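Marcelino Soler y Hermine Reisinger
Julio · 22 compartido · 2 comentarios

Capítulo 2
La puesta a punto de la pinza

Quien haya convivido una temporada con una celda de manipulación sabe que casi todas las tardes perdidas empiezan en los dedos. En Uvcombe, donde montamos la primera Ulton, pasamos media primavera sospechando del programa, de la cámara y hasta del pobre integrador, cuando lo que teníamos era un dedo mal asentado en su soporte (¡qué vergüenza nos dio contárselo a Khanyisile Fourie!). Por eso este capítulo, antes de hablar de trayectorias, se queda un buen rato en la pinza, y trabaja primero en simulación, donde un golpe no cuesta más que volver a cargar el modelo.

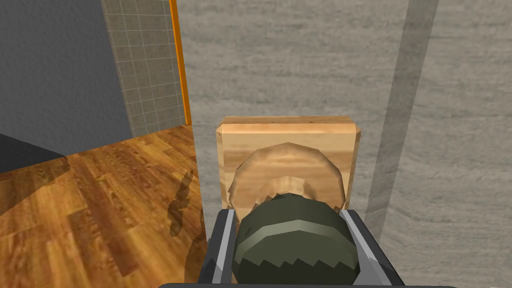
Figura 2.1. Pieza verde entre los dedos de la pinza, en simulación; detrás, un anillo y un bloque de madera.

Empezaremos por el cierre. El lector llevará los dedos hasta la pieza con la velocidad al mínimo, anotará la apertura y repetirá la maniobra 140 veces, que parecen muchas y se pasan volando con un café al lado. Después abrirá del todo y revisará el paralelismo, la base de cada dedo y los tornillos del soporte, siempre en el mismo orden.
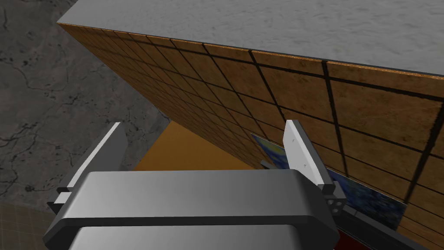
Conviene apuntar los valores a mano, en el cuaderno de la celda, con la hora y la versión del modelo. Valdis Venckus nos enseñó esa costumbre en Skjelbred y todavía se la agradecemos. Con esas notas delante pasaremos al apartado 2.1, dedicado al cero de los dedos.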